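Arm in simulation pushes the cucumber into the board, then the episode stops with contact force error

posted in Simulation and Control
3 replies, 444 views

Teodora Hodžić
Hello to all. I have a problem which I could not solve in 5 evenings, so I ask here before I lose more of them.

I work on a pick task in a simulated kitchen. There is a seven-joint arm fixed beside an island, and it must take a cucumber from a cutting board. We use the Sorton physics package with a grasp planner which a colleague wrote before he left us. In the old kitchen this planner worked well. In December I moved everything to a new kitchen with a marble counter, and from this moment the arm goes too deep. The gripper comes down over the cucumber in a good line, the fingers touch it, and then the wrist continues to go down. The contact force grows very fast, the cucumber shoots out to the side or it shakes in place, and the simulator stops the episode with "contact limit exceeded".

What I have tried until now:
I made the arm slower. The error comes later, but it comes.
I made the cucumber heavier. No difference.
I put a carrot as target in place of the cucumber, directly on the stone. With the carrot it works almost always. This I do not understand, because the carrot is the more difficult shape.
I made the time step smaller. The shaking is less, the pushing is the same.

The log says that the target height is correct. If I print the height of the cucumber, it is also what I expect. In our group we want to run the same planner later on a real arm in the laboratory, and I am afraid to do it while I do not know why this happens. Has somebody seen such behavior? I attach two renders at the end of my post in the thread below, when the moderator allows me pictures.

Ognjen Dervishi
Update your Sorton version. The old one had bad contacts. I had the same thing with a tomato and after the update it was fine.

Henrik Seidel
I do not think the version is guilty here, although it does no harm to update. Please look again at your third test, because I believe the answer is inside it. With the carrot on the stone it works. With the cucumber on the board it fails. So the difference can be the board and has maybe nothing to do with the vegetable.

My guess is the following. Your planner takes the height of the object, but for the lowest permitted position of the fingertips it takes the height of the support surface. Somewhere in the file this surface is written as the counter. If the planner does not know about the board, it thinks there is free space under the cucumber, exactly as much as the board is thick. Then it sends the fingers into this space. The controller is obedient and pushes more and more, because the goal is never reached.

You can check it in this way:
Put the cucumber directly on the counter, at the same place, and hide the board. Run it with the same seed.
If it works, put the board back and print the support height which the planner uses. Compare it with the top of the board.
If both numbers are different, you have found it. Change the planner so it asks the scene for the highest surface under the target, and does not use a fixed number.
If it fails also without the board, then I am wrong, and I would look at the tool offset of the gripper next. A new gripper model with a longer finger gives the same picture.

One more thing, and for me it is the more important one. Even when the height is correct, your controller should not be able to push without limit. Put a force limit on the downward movement, and when it is reached the arm must stop and go back up a little. In simulation you lose one episode. On a real arm with a stiff controller you can break the finger, or the board slides and somebody standing near it gets hurt. I had a small Demirtaş arm which pressed through a plastic tray because I trusted my height value. The emergency button was on the other side of the table, and I had to walk around. Since then the button is always beside my hand and the limit is in the code before the first run.

Please do not only raise the contact limit in the simulator so the message disappears. I have seen this advice in other threads.

Teodora Hodžić
Henrik, thank you very much, it was the board. Without it, 97 runs from 100 finished without the error. With it, the planner still used the counter height, it was written as a constant in a file which I did not open before. I have corrected this and also added the force stop as you described. The 3 bad runs I will examine separately, I think they come from the closing speed of the fingers.

Now I am allowed to send the renders, so I add them for people who find this thread later. The cucumber is on the board in both, and the carrot I wrote about stands next to the board in the first one.
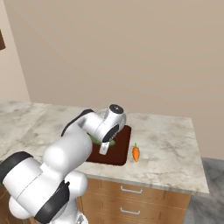
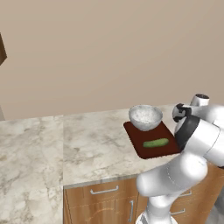 Posted by Teodora Hodžić, simulation group, at 22:15

In the second one there is also a white bowl, which sits partly over the back corner of the board. It made me a new question. If the planner now asks for the highest surface under the target, what does it do when the target is close to the bowl? I do not want that it takes the rim of the bowl as the support. For the moment I search only in the area directly under the cucumber and I ignore everything which is higher than the middle of it. It is not elegant, but I have not found a case where it breaks.

If somebody has a cleaner way, please write it here. I will leave the thread open until I have tried the force stop with the new kitchen and the old kitchen both, and then I will mark Henrik's reply as the solution.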